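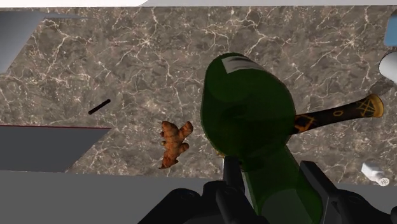 Home | Tips | Workshop | Kitchen | Clubs | Contact

Simulated kitchen: tips for the club team

23/02/2022, by Clémence Pons

These notes are for anyone joining the kitchen task at the Ultthorpe robotics club. Most of them come from the August build, when we lost two evenings to things that take a minute to fix.

Setting out the worktop

Start with one object. Get the arm to pick it up and put it down again before you add a second. Once that works, add things with different shapes: a bottle, a piece of ginger, something long and thin, a shaker. Lay some of them on their sides. A real worktop is rarely tidy and the code needs to cope with that.

Keep the marble texture switched on. The plain grey one makes everything easy to find, and then your object finder falls over on competition day. Perrin scores you on the patterned surface only.

Don't let objects overlap when the scene loads. If two of them share the same space the physics throws them apart, usually off the worktop. Drop each one from just above the surface and let it settle before the arm moves.

Picking up bottles

Take them by the neck. The body of a wine-sized bottle is too wide for the fingers unless you open them fully, and then you knock into whatever is next to it.

Line the fingers up on either side before closing. Close slowly. If one finger touches first the bottle rolls, and you will be chasing it for the rest of the run.

Green glass is awkward for the camera. The surface shows through it, so a colour mask on its own leaves holes. Fill the holes, or use the depth picture as well.

A held bottle hides a lot of the worktop. Save the positions of the other objects before you grip, and don't throw them away when they drop out of view — they are still there. Our first version deleted them and then planned a path straight through the pepper.

Thin and knobbly things

Thin rods: come straight down and grip in the middle. Go low, but leave 2 mm above the marble or the fingertips catch.

Ginger: grip the main body and leave the knobs alone. Try three or four angles and keep whichever slips least.

Long handles: check which way they point first, then turn the wrist to match.

Saving your work

Name each run with the date and your initials. Run 276 on the club machine has no name and we still don't know whose settings those are. Save the random seed too, otherwise you can't get the same layout back.

Runs stop after 15 minutes on the Banen settings, so save before that. The Fundadov file is read-only — make a copy.

13 comments | Share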